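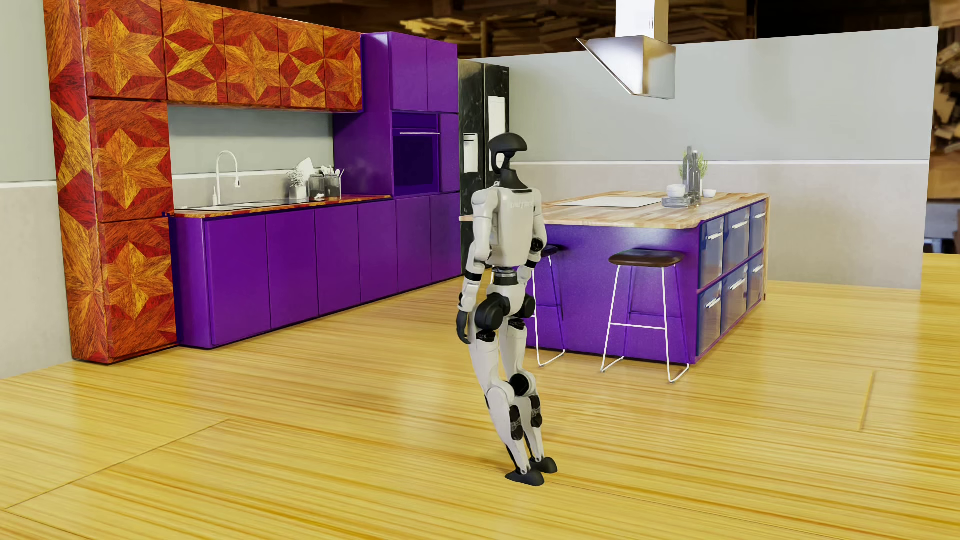 Ticket: workstation budget for kitchen sims
Opened by: Jiahui Qiu
Status: waiting on purchasing

2025-02-03, Jiahui Qiu
The Devadiga kitchen with the full humanoid loads, but training stops with an out-of-memory error at about 200 parallel copies. Finmont quoted $3000 for a bigger graphics card. Can we approve?

Henrik Sperling
What does it do with plain cabinets? The star inlay doors and the glossy floor can't be cheap to render.

Jiahui Qiu
Tried it. Same error — a little later in the run.

Lihua Liao
Memory upgrade is $790 and fits the current box. I'd still put the card on the November plan, before we price a real robot.

Henrik Sperling
OK for the $790. Send me the Finmont quote again with shipping.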